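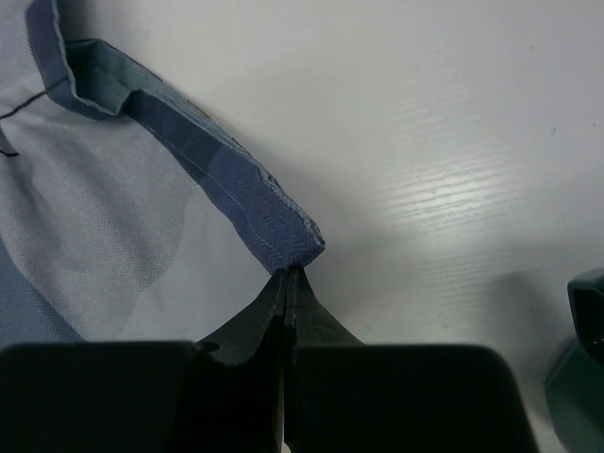

Chapter 6
Work Redesign in Textile Handling

Cloth was among the last materials to be handled by machine. A rigid part keeps its shape when it is gripped; a hem or a folded corner does not. Plants that automated cutting in a single season often left sorting and folding to people for years.

This chapter follows one such plant, the Feltico finishing hall at Annan, where 40 operators folded and stacked finished pieces by hand. In June the firm installed 2 robot cells. No jobs were cut in the first year, but the content of the jobs changed. Operators who had been paid by the piece moved to an hourly rate and spent most of a shift clearing faulty grips and reloading tables.

Section 6.1 defines task, job and role as used in this book. Section 6.2 examines the shift records kept by Olga Mansilla, the line supervisor, over 90 days. Section 6.3 takes up training, pay grades and the handover of stoppages between operators and maintenance staff.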